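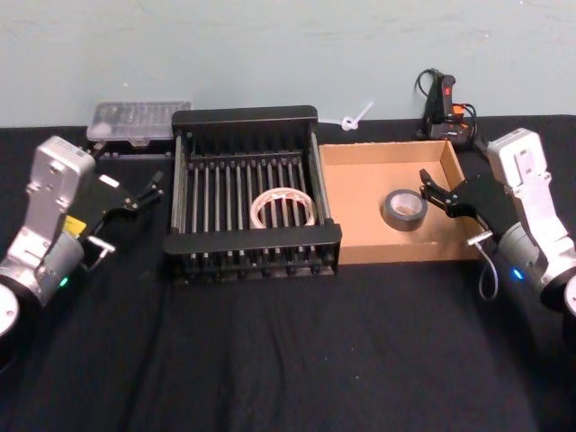 Workshop tips: what we learned from moving tape rolls between a rack and a box

Nadhirah Tuhumury and Ilari Pesonen run the two-arm bench at Skomia. These notes come out of their June trials, 245 attempts in all.

Cover the bench in dark cloth. Pale tape and brown card stand out well against it. Wrinkles at the front made no difference to the success rate.

Choose a box with low walls. With tall walls the fingers touched the rim before they reached the roll.

Start with the gripper open beside the roll. Coming straight down from above failed 30 times; coming in from the side failed seven times.

Vary how the roll lies. A policy trained only on flat rolls did badly when one was tilted between the rods.

Keep tools at the back. Spare cases and cables can stay on the table if they are behind the rack and box.
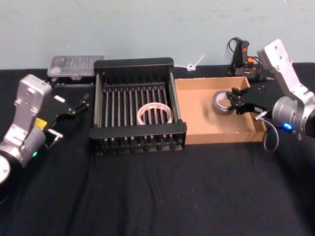

White tape in the rack, duct tape in the box, right gripper over the box.

Label failed attempts the same afternoon. Ilari left one batch until later and had to discard it.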